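About Surnard

Surnard is a contract packaging and shelf-life testing laboratory in Soramside. We test sealed food packs for importers, small bakeries and confectionery makers who need documented results before their products go on sale. The laboratory opened in 2000 as a seal-strength bench inside the Laing cannery and moved to its own building when the cannery closed.

Our work covers flexible packaging only: pouches, sachets, flow-wrapped bars and biscuits, and lidded trays up to 2000 mL. We do not test glass, cans or aerosol containers. Enquiries about those are referred to other laboratories.

What we test

Seal integrity is measured by burst, creep and dye penetration. Film samples are conditioned for 70 hours before any transmission test, and results are reported with the conditioning temperature and relative humidity. Headspace oxygen is read through a septum on a minimum of nine packs per batch. Where a client supplies fewer, the report is marked as indicative.

Dry baked goods make up the largest share of our intake. Crispness is lost at fairly low moisture levels, so a small channel leak in a top seam can shorten the life of a biscuit by weeks while the pack still looks sound. For these products we recommend a water vapour transmission test on the formed pack as well as on the flat film, as creasing at the fold lines changes the result.
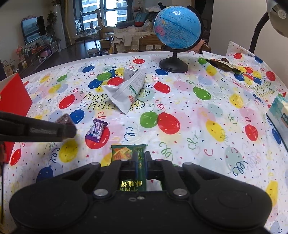
Dark green snack packet with Chinese-language labelling.

Labelling review

Imported products often carry a complete label in the language of origin and need a supplementary English label. Our labelling desk checks ingredient order, allergen declarations, date marking, country of origin and the placement of the added label. It must not cover the original date mark or batch code. We return a marked-up proof, usually within 13 working days, and one revised proof is included in the fee.

We do not translate labels. Clients should supply a translation with the sample, along with the product specification from the manufacturer.

Sending samples

Samples are received at the Lendale Street dock between 8 am and 3 pm. Pack them in a rigid outer carton with enough fill to stop movement – crushed corners account for around half of the samples we reject on arrival. Retail packs should be left sealed and unmarked. Write the batch reference on the carton and on the enclosed form.
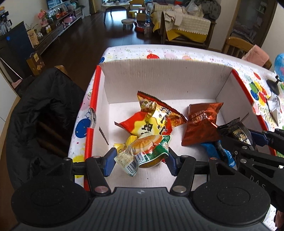
Individually wrapped pastry pouch, barcode panel on the lower edge, with an open white corrugated carton.

Chilled samples need prior booking. Retained packs are held for six months after the final report and then destroyed, unless the client has arranged their return at the time of lodgement.

Quality system

All balances, gauges and climate cabinets are calibrated on a fixed program, and certificates are available on request. Reports are issued as PDF files with raw data attached in a separate spreadsheet. Complaints and requests for retesting should quote the report number.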